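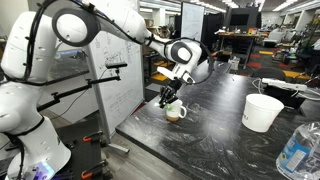

The trial of the Korka ran 50 days, and Valter Sjögren had used up 44 of them before he asked it to do anything that mattered to him.

He had signed for it in May. The salesman was a young man named Ajith Bhat who drove out with the paperwork himself and stayed for lunch. The Korka was a service, he said, and Valter would never own it. Koler owned it. Koler would send the updates, replace the parts and take it away if he got tired of it. The price was 163 a month after the trial.

"And if Koler goes out of business?" Valter asked.

"The contract runs to 2030," Ajith said.

"That isn't what I asked."

Ajith wrote something on his pad.

Valter reviewed kitchen equipment for a trade paper called Dikska. He had done it for a long time and he had a form he used. The form had a line for noise, a line for cleaning and a line for whether he would buy the thing with his own money. He filled in the first two during the first week. The Korka was quieter than his refrigerator. Cleaning took a damp cloth and some patience around the knuckles.

The third line stayed blank.

He gave it ordinary jobs. It put cups away. It wiped the counter in long strokes and went back over the corners. It dropped an egg, and then it did not drop the next eleven. He wrote these things down and sent his editor, Orbán, a page a week. Orbán wrote back that the pages were fine but he still couldn't tell if Valter liked it.
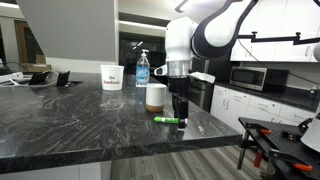

His wife had labeled everything. She had started the year her hands got bad, when she could still hold a pen if it was a fat one, and she wrote on lids and jars and the backs of envelopes so that Valter would know where things were after her. She died in the winter. Most of the labels were still good, but the ones on the spice jars had rubbed down to almost nothing, and he had not been able to make himself write over them. A marker would do for it, a green one like the one lying on the counter under the fingers, near the mug with the tan band. He had left the job for months with the marker in plain reach.

On day 45 he called Ajith.

"Can it copy handwriting?" he said.

"Whose?"

Valter told him.

Ajith was quiet for a bit. Then he said there was a writing module, that it wasn't part of the trial, and that he could turn it on from his end if Valter didn't put it in the article. Valter said he put everything in the article. Ajith turned it on anyway.

It needed samples. Valter brought out the envelopes and a grocery list and laid them flat. The Korka looked at each one for a long time. Then it picked up the marker and wrote CARDAMOM on a strip of tape, with the two Ms leaning into each other as she had made them.

He looked at the tape. He peeled it up and threw it away.

"Again?" the Korka asked.

"No," Valter said. "Hold the jar still."

It held the jar. He took the marker and wrote the word himself, in his own square letters, and then he did the next one. There were a lot of jars. The fingers kept each one steady until he said all right, and then reached for another. They finished after dark.

His review ran on September 11, 2018. He gave the writing module one sentence, in which he said it worked. On the third line of the form he put yes, and under it he added that the grip was very good.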